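Let the tenants keep their own beds

Mairéad Ó Súilleabháin
January 20, 2022

Furnished lets are sold as a kindness to the tenant. You arrive with a suitcase and the rest is waiting. I have rented in Pranby for most of my adult life, and I think the furnished let has become a way of charging people for things they would sooner choose themselves.

The last inventory I signed, through Letside, listed 461 items. It included the egg cups. It did not say that the mattress sagged on one side, and when I moved out I was asked to pay for the sag.

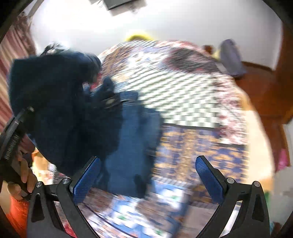 Clothes and a patchwork spread in a bedroom.

A bed is the most personal thing in a home after the clothes. People have backs, allergies and habits. Yet the bed is what agents are least willing to take away. I asked for mine to be removed and was told there was nowhere to store it. My neighbour Đức La asked the same of a different landlord and was offered a second bed, at extra rent.

The usual answer is that tenants move often and can't be dragging furniture about. Some can't, and they should have the choice of a furnished place. But many of us stay for years if we are let.

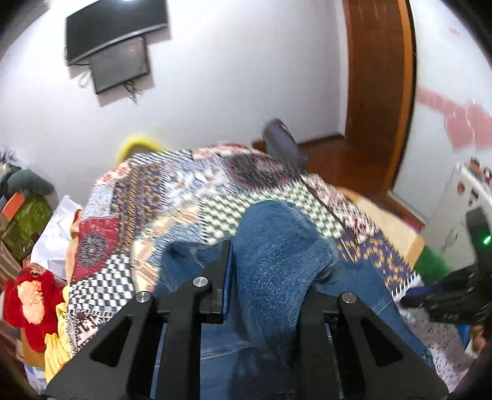 What we own tends to be the soft things, bedding and curtains and cushions, laid over the top of somebody else's taste. I bought a cover for the Letside sofa in my first week and never saw the sofa again until the day I left.

The council could help. Its letting guide runs to two pages on deposits and has one line on furniture. I would add a simple rule: a tenant who signs for a year may ask for any large item to be taken out, and the landlord has three weeks to do it. Storage would be the landlord's bill. They own the bed, after all, and I would like them to have it back.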